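Open Friday at Bolska

Aoi had ridden 107 stops' worth of trams, or so it felt, and she'd have ridden more! The demonstration at Bolska was down to its bottle, an ordinary cream one with scratches on it, and the black fingers either side.
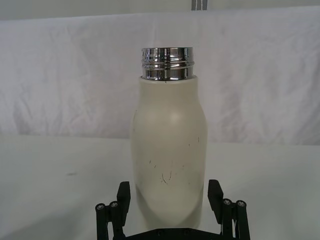

The Pour

"It's going to miss," whispered Kibet, thrilled. Then water came curving out of the pink cup – a thin, clear ribbon – and reached the steel neck. Aoi forgot to breathe.

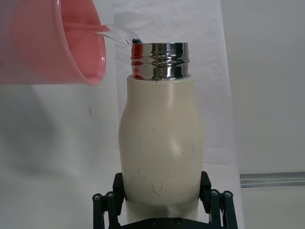 Parvathi said she could watch pouring like that all day, and wanted to know whether they'd let her try it with tea.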